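Sorting the Seed Beads, Part Two

I finished the big sort last night. If you read the first part back in November, you know I started with 272 tubes and bags of seed beads in three drawers, and no real idea what was in most of them. Some were from the Odlow closing sale, some were from my aunt, and a lot of them had lost their labels.

The rule I settled on was size first, then finish, then color. I had tried color first and it doesn't work for me. A matte 11/0 and a silver-lined 8/0 may both be green, but I would never reach for one when I wanted the other. With size first I can open one drawer and know that everything in it will fit the same needle and thread.

Unlabeled beads went on the scale. I don't own calipers, so I lined up a row of ten on a pin and held it next to ten I was sure of. This is slow but I only had to redo two bags. The 10/0s were the worst. I had bought them thinking they were 11/0s and mixed them into everything, and that explains the wavy edge on the cuff I made for Ye-rin Han.
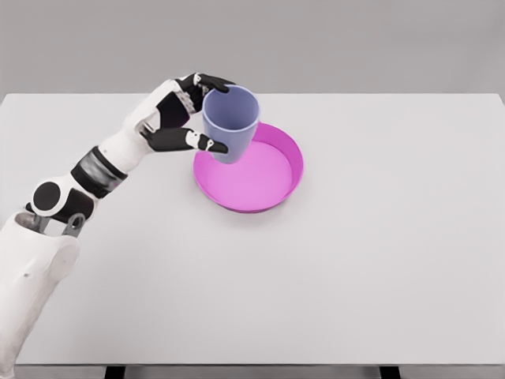 Color order inside each drawer took the longest. I go by the usual wheel, starting at yellow, and the trouble always comes between blue and red, where my beads are mostly opaque lusters that change with the light. I ended up making small cards with a dab of each color and laying them out in pairs by the window. A pale periwinkle next to a magenta pink looks far apart, and it was easy to see I needed two or three steps in between. I had one, a dusty lilac from Paltine. I have ordered two more.

Everything now lives in flip-top tubes. I bought them from Maeng in two batches, and the second batch has slightly wider caps, so they don't sit flush in the rack. It bothers me less than I expected. Each tube has a sticker with size, finish and the shop, if I know it. No color names, as every shop has its own.

I also weighed the whole collection before putting it away. It came to 2,356 grams with the tubes. I am not buying any more 11/0s in brown this year.

Next is the findings box. It is mostly jump rings and single ear wires, and I plan to throw out more than I keep.

Comments (3)

Man-sik Yoon
I do finish first, then size. My 8/0s are nearly all matte so it comes to the same thing. Did you keep the soup leftovers or toss them?

Ye-rin Han
I like the wavy edge. I wear it all the time.

Author
Man-sik - kept them, in one jar. Ye-rin, I can still remake it if you want a straight one.

Recent posts
Sorting the Seed Beads, Part One
Peyote cuff with a button clasp
Which thread I use for what
Emuseo bead mat, after one year
Fixing a stretched necklace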